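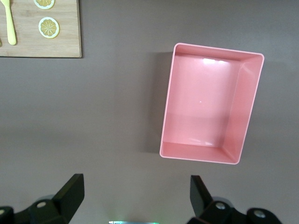

Kisbridge, 2024-01-20

Robot club arm challenge – who else is doing the table tasks?

gultden_mum
Hi all, first post after lurking since the term break. I help out with the robotics club at Kisbridge and this year we've entered the Skismont challenge, the one where the arm has to sort and tidy things on a bench. Our kids are 13 and 14 and most of them have only ever done wheeled bots, so the arm is a massive step up and they're loving it (I'm loving it too, don't tell them).

Where we're at: we've got 139 practice runs logged and the pink bin is still our nemesis. The plan is pretend food off the chopping board and into the bin. Driving it by hand, fine. Running on its own, the fingers come down wide of the lemon slices nearly every time. They're flat little things so there's not much to grab even when it lines up. Has anyone had luck with flat objects, or do we just chase the easy points?

solderfumes
Welcome! Chase the easy points. We did Skismont last year and spent a fortnight on one flat piece that was worth the same as a block. Our final score was embarrassing.

wombat_servo
Gotta disagree with solderfumes. The flat stuff is where the kids learn something. Anyone can pick up a block. Get them to slide the slice to the edge of the board first so there's a bit of overhang, then pinch it from the side. Ours worked it out over a few arvos and were absolutely stoked.

solderfumes
Sure, if you've got a few arvos. When's their heat?

gultden_mum
February, so not long! I do like the overhang idea though – will put it to the kids. One of them has already suggested tipping up the whole board, which I suspect is against the rules.

paterson_bits
It's not against the rules, I asked. It's just a terrible idea lol.

What's your lighting like? We were getting misses in one part of the bench and it was glare off the shiny plastic. Moved a lamp and they dropped right off. Worth a look before you touch any code.

gultden_mum
Ooh, there's definitely a bright streak on the floor of our bin. I'll have a play with the lamp.

Second question while I've got you. The other task we picked is the cloth one, and it's doing our heads in.
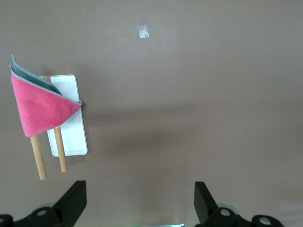

Does the cloth have to be folded flat to score?
Skismont pays part marks for a rough fold, and full marks only if the corners meet.

wombat_servo
That's right, and the part marks are decent. We took them and ran.

gultden_mum
Good to know! I had it in my head it was all or nothing. Our cloth is pink on one side and grey on the other, so at least the kids can tell which way up it is from the camera view. The tray and the wooden sticks are where the argument is. Half the group wants to move the cloth first and do the sticks after, the other half reckons grab a stick by the end that's poking out and drag it.

solderfumes
Cloth first. Dragging a stick out from under fabric takes the fabric with it, and then you've got a crumpled mess and nothing to score.

paterson_bits
Hmm, I'd try both. Give each half of the group 9 goes and let the numbers settle it. Saves you being the referee.

wombat_servo
Nine's not enough to tell you anything. Do 18 each.

paterson_bits
With young teenagers? You'll get eight before somebody wants a snack.

gultden_mum
Eight sounds about right for our lot, ha. OK, lamp first, then the overhang trick, then the great stick debate. We're back in the hall next week so I'll post how we go.

solderfumes
Do. And write down your gripper opening each time, we never did and regretted it.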